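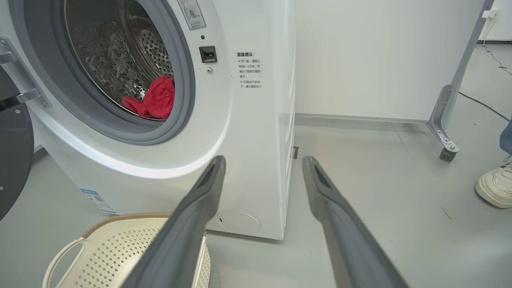
Front loader with the door open and a red item at the front of the drum. The printed notice on the panel asks for a wait of 1–2 minutes before opening.

Front-loading washers: door, seal and filter

Door lock

The lock on a front loader is released electrically after the drum has stopped. The delay is normal. Wait for the lock symbol to go out before pulling. A door forced against the lock will bend the latch or crack the handle, and a replacement handle is seldom sold without the ring.

If the symbol stays lit after the programme, check for water in the drum. Run a drain cycle. If water remains, the filter is the first suspect.

The latch enters a slot beside the opening. Keep powder and lint out of it with a dry brush. Do not oil it.

Rubber seal

Fold the lip back after the last load of the day and run a cloth along the lower half, where hair, coins and grit collect. Small items such as socks also lodge here and should be taken out before the next load goes in. For black spotting, lay a cloth soaked in diluted bleach along the fold for 20 minutes, then run a rinse with the drum empty. Bleach must not meet vinegar or descaler at any point.

Leave the door ajar between washes, unless small children or pets have access to the room.

Reds and other strong dyes

Wash new red cottons alone for the first 2 washes, at the lowest temperature on the care label. Remove them promptly at the end. Before loading whites, turn the drum by hand and look behind each lifter. A single red sock will tint a full load.

Dye test: damp an inside hem, press it with a white cloth and check for transfer.

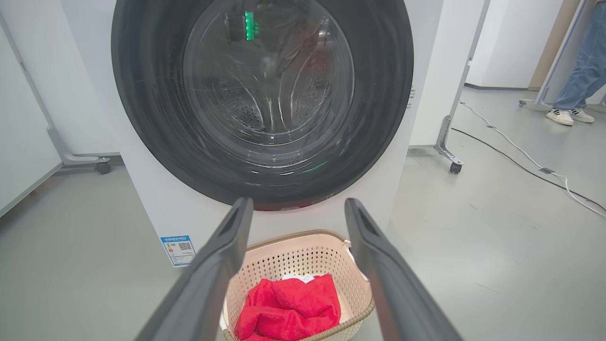 Why does the door glass bulge inwards?
The dome pushes laundry back towards the drum and keeps it from gathering in the fold of the seal.

Glass

Wipe the inside of the glass with a damp cloth and a drop of washing-up liquid. Scouring pads leave permanent marks. Zips should be closed and belt buckles removed before washing, as both can scratch the glass.

Filter

Switch off at the socket. Place a shallow tray and an old towel under the filter cover, and let hot water cool before opening. Unscrew slowly, tighten again when the tray is full, empty it and repeat. Rinse the filter under the tap and check that the pump wheel behind it turns. Refit firmly and run a short rinse to check for drips.

Interval: every 14 weeks, or sooner in a house with pets.

Notes compiled by Nokuthula Van der Merwe. Last revised in October.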